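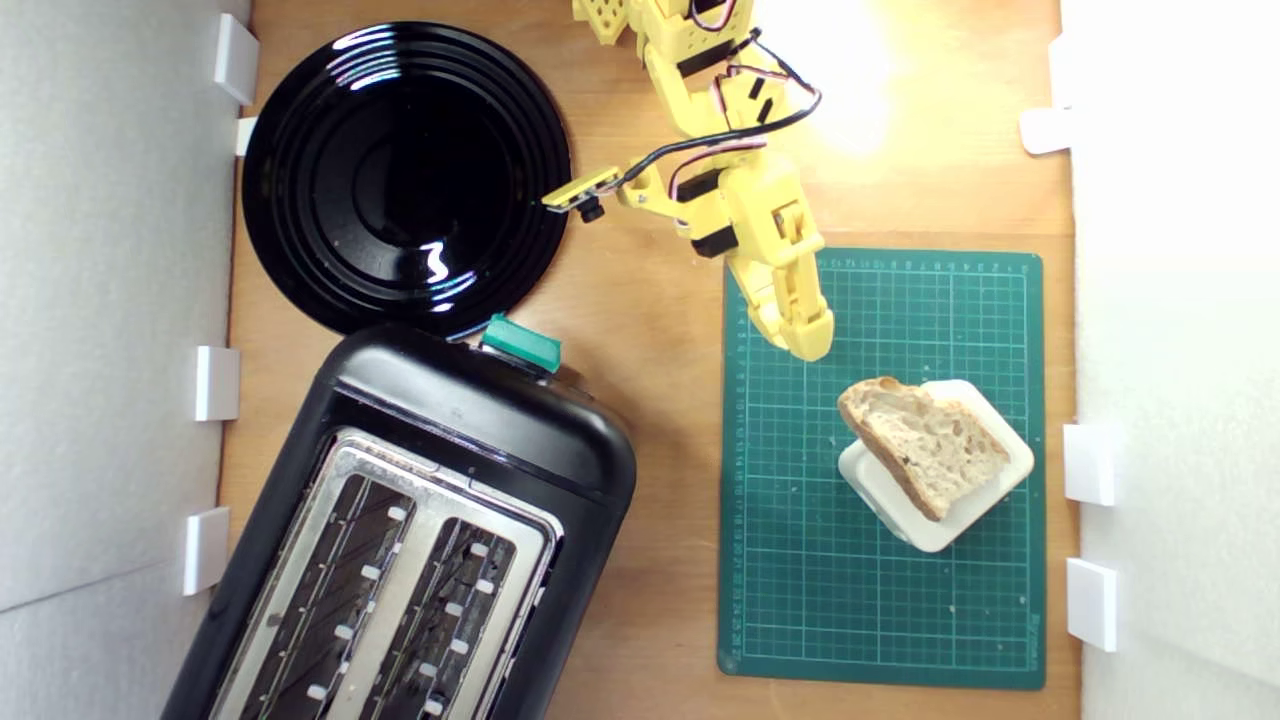

Last updated 11/4/19

The old toaster died in January and I went without one for most of the year. I made toast under the broiler, which works if you stand there and watch it. I did not always stand there and watch it. After the third tray of black bread I gave in and went looking for a proper one.

I wanted two slots. Four takes up too much of the table, and there are only two of us most mornings. I also wanted the long style of slot, as the bread I buy is a rye from the Caron bakery and the slices in the middle of the loaf are too wide for a regular toaster. With the old one I had to turn them on end and then flip them halfway, and the bit in the middle got done twice.

I found this one at Pralel, the second-hand place on the way to the hardware store. It was $41, which is a lot for a used toaster, but it was hardly used and the elements looked clean. It's black with a stainless steel top and the lever is a sort of teal green. I would not have picked the green if I'd had a choice of colours. I've come around to it. You can find it with half-open eyes at six in the morning.

It does toast evenly. The dial doesn't mean much, as on every toaster I've ever owned. I leave it a bit under the middle for rye and a bit lower again for white. Frozen bread goes down once on that setting and then again for a short one. Raisin bread I keep an eye on. I still haven't tried a crumpet.

The stainless top shows every fingerprint and every splash. I wipe it with a damp cloth when it's cold and unplugged and then go over it with a dry tea towel, and that holds for a day or so. Crumbs I deal with once a week by pulling the tray out over the sink. When I got it home the tray had somebody else's crumbs in it, so I washed it in hot soapy water and let it dry overnight before I used anything.

The plate is the big round black one, with the raised rings. It came from Bastien Delorme when he moved to Sherbrooke and was giving away most of his kitchen. He said it was for serving cake and that he had never once served a cake on it. I use it for toast. A big plate is better than a small one for this, as you can lay the slices flat beside each other and they don't steam and go soft underneath. If I'm only making it for myself I still use the big plate.

Black dishes have their drawbacks. The gloss shows water spots if you let it air dry, and flour or icing sugar on it looks like dust. Butter knives leave faint grey lines on the rings. I got those off with baking soda on a wet sponge, rubbed lightly, and a rinse. It took maybe five minutes. The rings also catch crumbs, so it wants a proper wash and not just a shake over the sink. A soft brush does it.

The little square white dish is for butter. I had been putting the whole butter dish on the table, with the lid, and it took up room and the butter spent all of breakfast going soft. Now I cut off what we're going to need and put it in the small dish and the rest stays in the fridge. I do the same with jam if there are people over. It holds enough for four slices if you're not greedy. It was in a box of mixed ceramics at a yard sale, and the other things in the box were no good to me and went back out at ours.

I know a cutting mat isn't a kitchen thing. It's the green kind for crafts, with the grid on it. I bought it for cutting fabric and it was simply the nearest flat thing one morning when I wanted something under the butter. It has been turning up at breakfast ever since. The table is a light wood and it marks easily, so I like having something over part of it. Two cautions if you do the same. Don't put anything hot on one of these, they warp and they don't come back. And don't cut food on it if you also use it with a rotary cutter. I keep dishes on it and that's all. It washes in cool water with a drop of dish soap, then I lay it flat to dry.

I looked at a real placemat set, made by Drirko, and couldn't see paying 40 dollars for four pieces of vinyl when I had this.

The order I do things in, for anyone who likes to read this sort of thing: kettle on, butter cut and into the dish so it has a few minutes to soften, bread down, plate out. By the time the kettle boils the first round is nearly up. The second round always goes faster because the toaster is already hot, so I lift the lever a little early.

Next job is a better spot for the bread. It lives in a paper bag on top of the fridge at present, where it dries out by the second day. My sister has a Clivix bread bin and likes it, but it's wide and I'd have to move the radio. I'll measure the shelf first. I also want to try the rye sliced thicker, if the bakery will do it. I asked last week and the girl at the counter said to come in before ten.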